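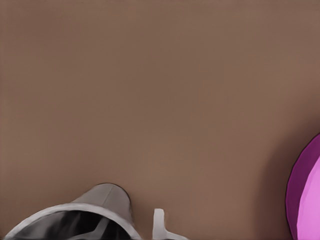 How long does a hardwax oil finish need before a desk can go back into daily use?

With the Jendton matte oil, 44 hours at room temperature was enough for a keyboard and paperwork. Leave mugs and desk mats off it for a full week.

I applied the oil to a beech desktop in April, using one 200 ml can. Coverage was better than the label suggests: two coats on the top and one on the underside, with a little left over for touch-ups. The can cost 445 rand from Bastbridge, delivered.

Application is simple. Sand to 150 grit, vacuum, wipe on a thin coat with a white pad, wait 6 minutes, buff off the excess. Going finer than 150 closed the grain on my test piece and the second coat sat on the surface and stayed tacky.

Sheen is low and even. Water left for an hour made no mark. Coffee left overnight did, a faint ring that came out with the pad and a few drops of oil. Hand sanitizer is the weak point and dulls the finish within minutes.

The lid is poor. Mine had skinned over by the second coat and the oil needed straining.

Four out of five. I would buy it again, in the smaller can.

Lindiwe Kruger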